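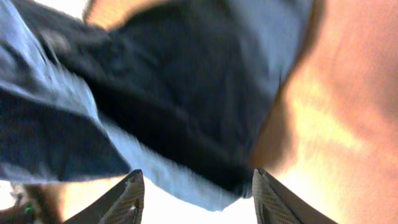 Practice Notes and Standards > Soft Goods Handling > Draft practice note, garment handling by fixed-base arms

Page 1 of 1

Lasen_Standards
Moderator
Posted December 2019

Members are invited to comment on the second draft of the practice note for garment handling. The draft applies to sorting, folding and transfer of used clothing by a single arm with a two-finger gripper. It does not apply to sewing or pressing equipment.

The clauses on which comment is sought are as follows.

Clause 4. The force limit for closing on cloth shall be set per fabric class and recorded in the cell log.
Clause 5. No arm shall regrasp an item more than 8 times before the item is passed to an operator.
Clause 6. Labels and tags shall be treated as part of the garment and shall not be used as a grasp point.
Clause 7. Wrist camera footage shall be retained for 300 days.

Comments close at the end of January.

----------

lougher_textiles
Member

Our organisation supports Clauses 4 and 5 without amendment. Clause 7 is excessive for a small operator. We process clothing donated by the public and our footage at times shows name tapes and laundry marks. A retention period of 300 days has privacy consequences which the draft does not address. We would accept 11 days, with a longer period only where an incident has been logged.

----------

Geline QA
Member

With respect to the previous reply, 11 days is too short. A fault in grasp selection may not come to light until a batch has been returned by the receiving depot, and by then the record would be gone. We ask that the period stay as drafted and that a masking requirement be added for personal marks.

----------

h_and_s_rep
Member

I ask the moderator to clarify Clause 5. Is a regrasp counted when the fingers close, or when the item leaves the surface? Our cells count on closure and our sister site counts on lift. The two totals cannot be compared.

----------

Lasen_Standards
Moderator

The intention was closure. The definition will be moved from the annex into the body of the clause.

----------

Grurirura Recyclers
Member 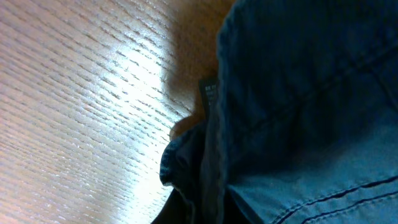 Clause 6 should be kept, but the wording is too narrow. It assumes that a label is sewn flat on the inside of a collar or waistband and will be out of the way. In practice the label is often at the edge of the bunched garment, which is where a planner looking for a graspable edge will tend to go. The denim above is a fair case: a small black label stands out from the left edge of the cloth, just over a rolled fold, and the print on it is too small to be read at that distance. A planner which has been told to avoid "readable labels" would not exclude it. We propose that the clause read "any label, tag or tape, whether or not legible to the vision system".

We also note that glare on a pale work surface is not mentioned anywhere in the draft. A matte surface should be a recommendation at the least.

----------

lougher_textiles
Member

Agreed on the label wording. We do not agree on the surface. Timber benches are in use at most of our sites and replacement would be a considerable cost for no demonstrated gain. The lamp can be moved. If the note must say something, it should speak of lighting and leave the choice of bench to the operator.

----------

Grurirura Recyclers
Member

A recommendation is not an obligation. However, we would accept "lighting and surface finish shall be considered together" as a compromise.

----------

Geline QA
Member

I turn to Clause 4, which has had little attention. The draft sets out three fabric classes: heavy, medium and light. In our internal review of 1,603 logged grasps, the light class gave the most difficulty to our assessors. Thin cloth gathers between the fingers, and an arm will frequently take hold of two layers where one was intended.
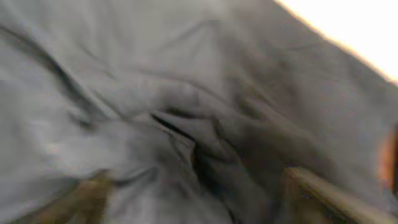 A force limit alone does not deal with this. We suggest a new subclause 4.3, requiring a brief pause after the first lift so that the number of layers held can be checked before transfer. Our operators were opposed to the pause when it was introduced, on account of throughput. They have since asked that it be kept for shirts and bed linen and dropped for everything else.

----------

h_and_s_rep
Member

A pause with the arm raised is a matter for the guarding assessment as well. Staff may take a stationary arm for a stopped one and reach in. If 4.3 goes ahead, an indicator visible from the operator's side of the cell should be mandatory.

----------

lougher_textiles
Member

We oppose 4.3 as a "shall" clause. We could support "should".

----------

Lasen_Standards
Moderator

Noted. The revised wording of Clause 6 will go into the third draft. Clause 7 and the proposed 4.3 remain open, and members who hold differing views on either are asked to lodge replacement text in this thread before the closing date. Lighting and surface finish will be listed as a new item under Clause 9.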